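The drawer by the bed

Marta Hladun has lived in the same second-floor flat in Drirkska for 20 years, and for most of that time she has kept a box on or near the bed. The box changes. What goes into it hardly does: tissues, sweets, hand cream, a spare key ring, the odd soft toy that a niece has left behind.

She started after a bout of flu, when every trip to the kitchen felt like a walk to the shops. A shoebox did the job for a couple of winters. Then the lid went, the corners gave way, and she moved on to whatever came through the door with a decent base and straight sides.

Her rules are few. The box has to be shallow enough to see to the bottom and light enough to lift with one hand. Anything that leaks goes elsewhere. Medicines go in the bathroom cabinet, and food is limited to things in wrappers.

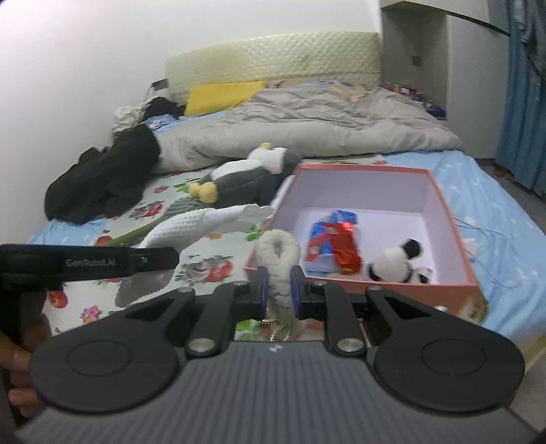 A salmon-pink box on the bed, with a small black-and-white plush toy in one corner and a cream loop held up beside it.

Small plush things are the hardest to place, she says. They take up more room than they look and they are always the first to end up on the floor. The ones with a bit of chain or a ring can be clipped to a bag, and in her flat that is where they usually go. Those without one stay in the box until somebody asks for them.

Once a month she tips everything out on the bed and starts again. It takes the length of a radio programme. Old receipts come out, along with empty wrappers and pens that have dried up. Tissue packs are the worst for this – the flap stops sticking, the sheets creep out, and after a week the pack is twice the size it was. She presses it flat, folds the flap over and puts it back on top, where it can be reached in the dark.

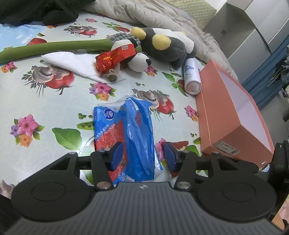
Pylyp Palamarchuk would do without the box altogether. In his view a container on the bed only gives clutter a place to settle, and a shelf with three hooks under it would hold the same things and leave the covers clear. He tried a box for a month last October and found he was putting things in and taking nothing out.

Hladun has heard this before. A shelf, she points out, can't be carried to the sofa. Nor can it go in the car, and hers has been to her sister's house in Antoniuk and back over 31 times.

Cardboard suits her better than plastic. It is quiet when things are dropped into it, and when it wears out it can be flattened and put out with the paper. She wipes the inside with a dry cloth and leaves it at that. Stickers and labels stay where they are, as peeling them tends to take the surface off too.

The current one should see her through to spring. There is another waiting on top of the wardrobe, slightly longer, with its lid still on.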